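Notura (tabletop arm kit)

Notura is a small robot arm kit sold by Trirkivwood for teaching, hobby use and the recording of training data for learned control programs. It is supplied as a bag of hobby servo motors, a controller board, cables and a set of 3D-printed parts, and is put together by the buyer. A second edition, released under the same name, replaced the first in March and is the one covered in this article unless noted.

Design

The arm is a serial chain of printed brackets joined by servo motors. Each motor acts as both the joint and part of the structure, so there is no separate frame. The motors are daisy-chained: a short cable runs from each one to the next, and the last connects to the controller board at the base. Power and data share the same line.

Printed parts are offered in several colors, and mixed sets are common because spare parts ship in whatever color is in stock. Buyers with a printer may download the part files and order only the motors and electronics. Trirkivwood recommends printing the wrist and gripper parts at 70 percent infill. Lower settings save material but allow the motor mounts to flex under load.

The standard gripper has one fixed finger and one driven finger. Finger shapes can be changed with two screws. The Brutura finger set, sold separately, adds flat and tapered types for handling thin or rounded objects.

Software

The kit is driven by Swai, a control package maintained by Trirkivwood and free to download. Swai handles motor numbering, calibration, joint limits and the recording of motions. In recording mode, the user moves a matching leader arm by hand and the kit copies the movement while joint positions and camera video are saved together. The recordings can be used to train a control program, which Swai can then run on the same arm.

Calibration is done once after assembly and again whenever a motor is replaced. The arm is moved by hand to the middle of each joint's range, then to both ends. Skipping the end positions is the most common cause of a joint stopping short.

Typical use

Most exercises in the printed guide are pick-and-place tasks at table height. Objects are light and small enough for the gripper to close around, and a tray or shallow basket serves as the start or end point. Toys are widely used. Square code markers may be fixed to objects so that a camera can find their position and angle without further training.
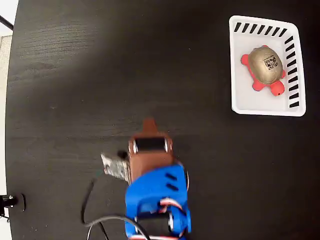

The guide advises clamping the base to the table before any powered motion, as the arm can tip itself when fully extended. Cable slack is also covered. The line to the base should be long enough to allow full rotation and should be routed away from the path of the elbow. A cable pulled tight at the wrist can unseat its plug, after which every motor beyond that point stops responding.

Reception

Reviewers have generally rated the second edition above the first, mainly for its stiffer wrist and clearer assembly steps. One workshop review timed a first build at almost 9 hours, including calibration, and gave the kit a score of 87 out of 100. Points were lost for unlabeled screw bags and for play in the shoulder joint, which the reviewer found hard to remove by tightening alone.

Motor heating is a recurring complaint. When the arm holds an outstretched pose for long periods, the shoulder motor may shut itself off and let the arm drop. Swai includes a rest pose for use between recordings, but it is off by default.

See also

Brutura finger set
Swai release history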